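Accueil | Le club | Projets | Guides | Contact
Imprimer | Envoyer par e-mail
Décembre, par Quentin Baudry

Guide du poste à deux bras, club de robotique Trondora
Section 4 : préparer et lancer l'exercice du sac à dos

Cette section suppose que les deux bras sont fixés au rail et que l'étalonnage de la section 3 est terminé. L'exercice se fait à deux : un élève aux commandes, l'autre près de l'arrêt d'urgence.

4.1 Mise en place

1. Couper l'alimentation des deux bras.
2. Vérifier à la main le serrage des vis de chaque embase.
3. Poser le sac à plat sur le dos, face avant vers le haut, au centre du plateau.
4. Placer l'objet à ranger devant le sac, entre les deux bras.
5. Contrôler que les câbles des caméras de poignet forment une boucle libre et ne passent pas sous une articulation.
6. Remettre sous tension, bras gauche d'abord, puis lancer le programme Prillix.

Attention : ne jamais avancer la main dans l'enceinte quand les moteurs sont alimentés, même si les bras paraissent immobiles.

4.2 Prise du sac

Le bras gauche maintient le tissu pendant que le bras droit travaille au-dessus. Régler la force de la pince gauche à 49 dans le menu Saisie. Au-delà, le tissu plisse et le sac pivote.
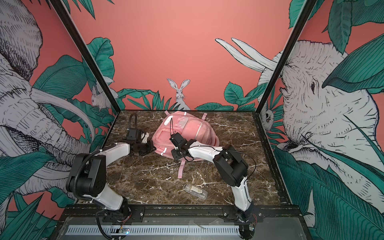

Le bras droit descend ensuite par paliers. Laisser 500 ms entre deux paliers, le temps que l'image se stabilise. Si la pince accroche une sangle, appuyer sur Pause, relever le bras de 150 mm et reprendre à l'étape précédente.

Remarque : les parties transparentes du sac renvoient la lumière et faussent parfois la détection des bords. Ekene Nwachukwu a ajouté un réglage « Reflets » dans le menu Vision ; le laisser sur Moyen.

4.3 Enregistrement des essais

1. Ouvrir un nouveau fichier et saisir les prénoms du binôme.
2. Démarrer l'enregistrement avant le premier mouvement.
3. Arrêter après le retour des bras en position de repos. Un essai complet dure presque 59 secondes.
4. Noter « réussi » ou « à refaire », sans effacer les essais ratés.

Les fichiers sont à remettre à Sabina Šimko avant la rencontre de Bramham. Pour une panne de pince, voir la section 6.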